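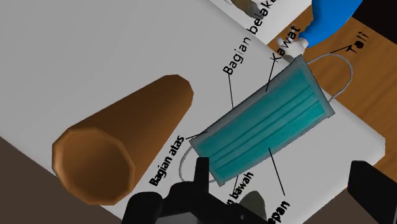 House rules for simulated manipulation tasks

Jun 15, 2023

We finally wrote our rules down. For the past year they lived in a chat thread, in my head, and in a text file that Halldóra Hjaltadóttir kept on her desktop under the name "do not do this again." Her file was the most useful of the three, so most of what follows started there.

Some background. We run tabletop and household tasks in Rutero, our simulator setup, and a person drives the arm for each demonstration. The recordings go to Akanda, which is the training side, and they have to take what we give them. When a batch is bad they usually find out a week later, and then they come and find me.

The last big batch had 593 demonstrations in it. We threw out 127. Very few of those were bad driving. Most were things we could have settled before anyone touched the controls, such as two people having different ideas of what "done" meant.

1. Write the end state first.

Before a scene gets built, someone writes one sentence saying what must be true at the end. "The mask is inside the bin and the gripper is open." If the sentence needs a comma and an "unless," the task gets split in two. The person who writes the sentence doesn't drive the first ten runs. Somebody else does, working only from the sentence. You find the holes quickly that way.

2. Objects may be flat, but say so.

A lot of our props come from picture cutouts and have almost no thickness. A flat item on a flat surface is a different problem from a cup or a bottle. Fingers pinch at the edge and slide off, and the contact solver may do something strange if you push down. The scene sheet now has a column for thickness, and anything under the limit is marked "flat." Drivers can then decide to drag it to an edge, if the task allows dragging.

3. Leave the printed words alone, but log them.

Marcelino Aguiar wanted to clean every texture that came with lettering on it. A mask with its parts labeled in Indonesian is a mask out of somebody's worksheet, and he felt it shouldn't be in the set. I was on his side at first. Halldóra pointed out that real homes are full of labels and diagrams, and that we would spend August repainting textures. So they stay in, and the sheet records that there is text and what language it is in. Akanda can filter if they want to.

4. Rooms can be odd. Reach can't.

We place tasks in kitchens, bathrooms, hallways, wherever Rutero has a room. The surface can be a counter or the lid of a toilet tank. The rule is that every object named in the task has to be reachable from the fixed base without the elbow going through a wall or a fixture. Check it at the actual base position. I have checked reach with the base in the wrong place and signed it off, so this one is partly aimed at me. 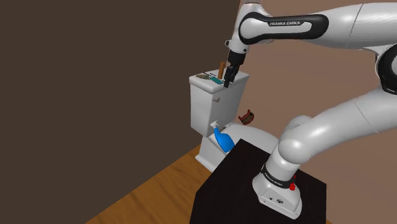

Gripper above the tank lid, with the brown cylinder standing beside it and the spray bottle lower down.

5. Keep distractors out of the approach path unless the task is about that.

A tall object next to a flat one changes how people drive. They come in from the side, or they stop high and drop straight down. Both are fine, but a batch should not be half one and half the other by accident. If a standing object is within a hand's width of the target, it goes on the sheet as part of the task.

6. No nudging to fix a miss.

If the fingers close on nothing, open, back off, and try again from above. Two retries, then end the episode and mark it failed.
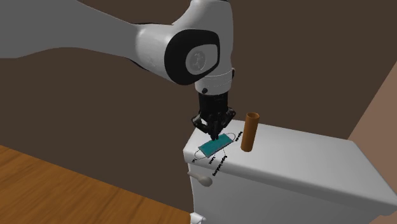

We keep the failed ones. They go in a separate folder with a reason code, and the codes are short on purpose: missed, slipped, knocked something, ran out of time. There used to be 14 codes and drivers picked whichever was at the top.

7. Cap the length.

An episode stops at 800 steps. We tried 500 and it cut off careful people, who tend to be the ones whose demonstrations you want.

8. Two reviewers, and they don't talk first.

Each one marks pass or fail against the end-state sentence. If they disagree, the sentence is probably at fault, so we fix it and review the batch again. It's slow. Kolcombe, who share our review queue, do it with one reviewer and a spot check, and they may be right for their volume.

Still open: what to do about objects that sink slightly into the surface at reset. Seten has a script that lifts everything a hair and lets it settle, but tall things sometimes tip over. Marcelino is testing it on the bathroom scenes now. I'll update rule 4 or add a rule 9 when he's finished.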